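Two weeks with the wrist camera

I said in my last post that I would write up the camera comparison once I had enough runs to say something useful. I now have 379 of them, so I can't put it off any longer.

The question was simple. Our two-arm setup at Bratu has one fixed camera looking at the table, and for a long time that was all we used. Ibrahim Akpan wanted small cameras on the wrists as well. I wasn't against it, but every extra camera means another cable, another calibration and another thing that can drop out in the middle of a run. So we agreed to try both views on the same set of kitchen tasks before deciding what to keep.

The tasks are plain ones. Pick up a cup, tip it toward a container, put it back. Lift a lid by its knob and set it down. Move a pot by its handles. We use ordinary cookware, and glass lids are the part I was most worried about. Depth readings on clear glass are poor with every sensor I have tried, and the metal rim throws off highlights that move when the arm moves.

Wrist view first, then the fixed camera.
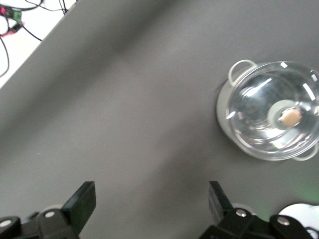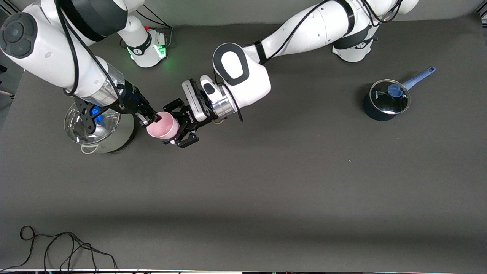

The fixed camera is still the one I'd keep if I could only have one. It shows both arms at once, and when a run goes wrong I can usually tell why by watching that recording alone. It also doesn't move, so calibrating it is a job for one morning and then you leave it. I did ours in June of last year and it has needed one correction.

What it does badly is contact. When two grippers are holding the same cup, the fingers and the wrists hide a lot of what you want to see. I can tell that they meet at the cup. I can't tell if a pad has a good flat hold or is only touching along one edge. For a soft grip on a light object that difference matters a great deal.

The wrist camera is much better there. The fingers are always in the same place in the picture, so you learn very quickly where the gap is and how far you have to go. Lid knobs were the clearest case. With the fixed camera only, I missed the knob or pinched it off center in 51 runs. With the wrist view added, on the same number of tries, I had six misses, and most of those were me being in a hurry.

Glare is worse up close, though. The reflections on a lid slide around as the arm comes down, and the automatic exposure tries to follow them. I turned it off and set the exposure by hand, a little darker than looks nice on the monitor. That helped more than any of the filters I tried. Focus is the other complaint. It's fixed on these modules, and things toward the corners can come out soft. I can live with that.

Cables took up the most time. The first mounts came from Goveditz and they hold the camera well, but the cable leaves straight out of the back and catches when the wrist turns past a certain point. I pulled one connector loose twice before I gave in and printed a small bracket that turns the cable along the arm. Leave more slack at the wrist than you think you need, and clip it in more places.

As for software, we're on the Fikirmont recorder. It handles the streams fine as long as they all run at the same rate. If one camera is set faster than the others it doesn't complain, it just drops frames, and I lost an afternoon's runs that way. Check the rates before you start.

We're keeping both views for now. The next thing I want to compare is finger pads. The ones we have are flat and hard, which is fine for handles and not so good for round things. The people at Itcombe are sending a softer set, and I'll run them on the same tasks with the camera settings left alone. Ibrahim wants to add a bowl to the list. I'd like to get the lids right first.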